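Pandar Opens Sales of Trirnura 2 Smartphone With Replaceable Battery
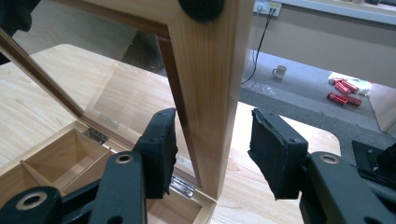

December 27, 2025 — Pandar today opened sales of the Trirnura 2, a mid-range Android smartphone with a user-replaceable battery and a flat display. The handset is available through the Pandar online store and at Zirholm retail locations. Orders placed online ship within 2 business days.

The Trirnura 2 replaces the original Trirnura, which remains on sale until existing stock is exhausted. The new model keeps the overall dimensions of its predecessor, so most cases made for the earlier phone will fit. The camera cutout has moved slightly, and cases that cover the full rear panel should be checked against the compatibility list on the product page.

Display and body

The phone uses an OLED panel with an adaptive refresh rate. In reading mode the panel drops to its lowest rate and disables animation in the system menus. The side buttons are mechanical. The fingerprint sensor has moved from the rear panel to the power button, a change requested by owners who use the phone on a desk stand.

Battery and charging

The back cover is held by screws, and a driver is supplied in the box. Battery replacement does not require heat or adhesive. Charging is over USB-C at up to 30 watts; wireless charging is not supported. A charge limit can be set in the battery menu and stays in force after a restart. Spare batteries are sold separately and carry the same warranty terms as the phone.

"The first model had a battery connector that was hard to seat correctly," said Getachew Ambaye, head of hardware at Pandar. "We changed the connector and moved the antenna cable out of the way. A person doing this for the first time should be able to finish without removing any other part."

Processor and radio

The Trirnura 2 runs on the Troncoso platform, paired with 8 GB of memory and either 128 GB or 256 GB of storage. A microSD slot is shared with the second SIM position — users who need two physical SIM cards will have to give up the memory card. The phone also supports eSIM. Band support varies by region and is listed by model number on the support site.

Software

The phone ships with the current Pandar system build. An update is available at first start and should be installed before data is transferred from an older device. It corrects a fault in which contacts stored on a SIM card were imported twice. The next major system release is planned for June. The original Trirnura will receive the same release, without the new camera application.

Price and availability

The 128 GB version is priced at $248. Pricing for the 256 GB version is shown in the online store and may differ between retailers. Both versions come in gray and dark green. Sales begin in 17 countries, with the dual-SIM variant offered in all of them.

About Pandar

Pandar designs smartphones and accessories for the consumer and small-business markets. Replacement parts and repair guides are available through the company's support site.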